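From: Esmaeil Shahbazi
To: rural-roads list
Date: Nov 19, 2018
Subject: Re: [rural-roads] Hatching and lamp spacing on the Lomdale approach

The earlier message, trimmed to the parts I am replying to:

> We are due to re-mark the Lomdale approach in April and I would like
> to settle the taper before the order goes to Flumader. The draft
> keeps the hatched area as it is. Two of us think the bars do little
> at that width and want to drop them and leave only the two solid
> lines. Also, the lamps. Prirkness has asked if we can take out every
> second one on the straight, given that the path has its own users
> but not many of them after dark.
>
> Does anyone have experience with hatching on a taper that narrow,
> with a low sun ahead of the driver?
>
> Ghaffari drawings attached, sheet 7 is the one that matters.

I went through sheet 7 and the two before it. Comments in the order of the questions.

1. Hatching. I would keep the bars. On a flat straight with fields on both sides there is very little to tell a driver how wide the road is at a given point. Two solid lines converging over a long distance read as a single line from far back, and the driver learns that they are two lines only when already beside them. The diagonal bars give the area a body. They also slope, and a sloped mark is picked up earlier than one running along the direction of travel.

Where I agree with you is at the narrow end. Once the gap between the lines is less than the bar width on the drawing, the bar is just a blob of paint, and it wears into one. Sheet 7 shows bars continuing right to the point. I would stop them short and let the solid lines close by themselves. Flumader will paint whatever is on the sheet, so the stopping point has to be dimensioned, not left to "as existing". The last time I left that phrase in a marking order, the crew measured from a different end than I had in mind and we had to grind off two bars.

2. Low sun. This is the harder one. With the sun near the horizon and ahead of the driver, white marking on smooth gray asphalt can lose contrast or gain it depending on the angle, and you can't pick the angle. A worn, polished surface throws light back at the windshield. Paint with fresh beads does too, in a different way.
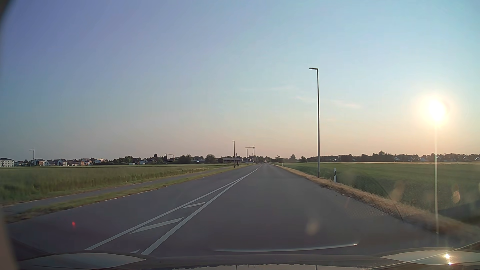
The line weights matter more than the paint type in these conditions. A thicker line on the side where the driver passes the hatching is worth having, and the opposite edge can stay as a thin broken line. If the budget allows only one line to be done in thermoplastic, do the thicker one and leave the rest in ordinary road paint. I have no figures to support that which would satisfy an auditor. We did one comparison run of 182 vehicles on a different road and the spread was too large to say anything beyond "no worse".

3. Lamps. I would be careful about removing every second one. On a straight, drivers use the row of posts as a guide as much as they use the light. Take out alternate posts and the row still works by day, but at night you get pools of light with dark gaps between them, and those gaps are where a cyclist leaving the path to cross will be. Dimming all of them gives Prirkness most of the saving and keeps the spacing even. Check first if the existing drivers in the lamp heads accept a dimming signal. If they date from the 2000 installation they almost certainly do not, and the cost comparison changes.

The posts that stand in a grass verge need a look at the base while someone is out there. Dry grass piles up against the door and holds moisture in winter. I found 11 doors on our own network that no longer closed properly, all on the verge side.

4. Path. The drawing has no marking at all between the carriageway and the parallel path, only the grass strip. I think that is fine as long as the strip is mown. Tall growth on the field side of the path is a separate matter and belongs to whoever farms it – but ask about it before April, as it affects the sight line for anyone turning out of a field entrance. Sheet 6 shows one entrance, sheet 7 shows none, and they overlap by the full length of the taper. One of them is wrong.

Two smaller points on the sheets. The bar angle is given on sheet 5 and again on sheet 7 with different values. And the legend calls the broken edge line "continuous, narrow", which I take to be left over from an earlier template.

If someone from Ghaffari is reading the list, a corrected sheet 7 with the end of the bars dimensioned from the wide end would let me answer the paint quantity question too.

Esmaeil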